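February, traffic count workshop, afternoon

Second pass through the Boncombe corridor tube counts, for the regional model calibration. Ezequiel Tlapale pulled the raw files before lunch. Station 4 is usable again after the clock offset was removed (it was logging one hour ahead, so the a.m. peak landed in the wrong bin).

Corrected weekday volume at the Moncrieff Road station is 2,568 vehicles, both directions. Model assignment for the same link is still high. Most of the excess is on the northbound side and comes in through the Talano zone connector, which loads everything at a single node. Split the connector in two and reran. Northbound is closer now, southbound barely moved.
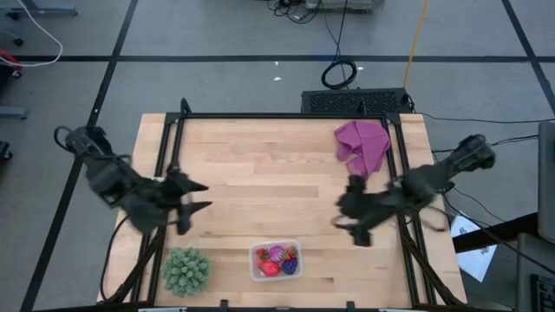
Bus travel times next. The schedule feed gives 165 seconds between the Nenano transfer stop and the bridge. The vehicle location records run longer in the p.m. peak, and the gap is mostly dwell at the transfer stop - boarding, then waiting on the signal. Left link speeds alone and put a dwell penalty on the stop instead. Ruairi Farquharson thinks the penalty should vary by time period. Agree, but the off-peak sample is thin and I would keep one value until the next data pull.

Iteration cap raised to 100. The last run closed before reaching it, so the cap is not what is holding the southbound error.

Open items:
Check the lane count on the southbound approach against the signal plan.
Ask Ezequiel whether the truck classes were merged before or after the clock fix.
Rename the scenario folders; two of them still say "base."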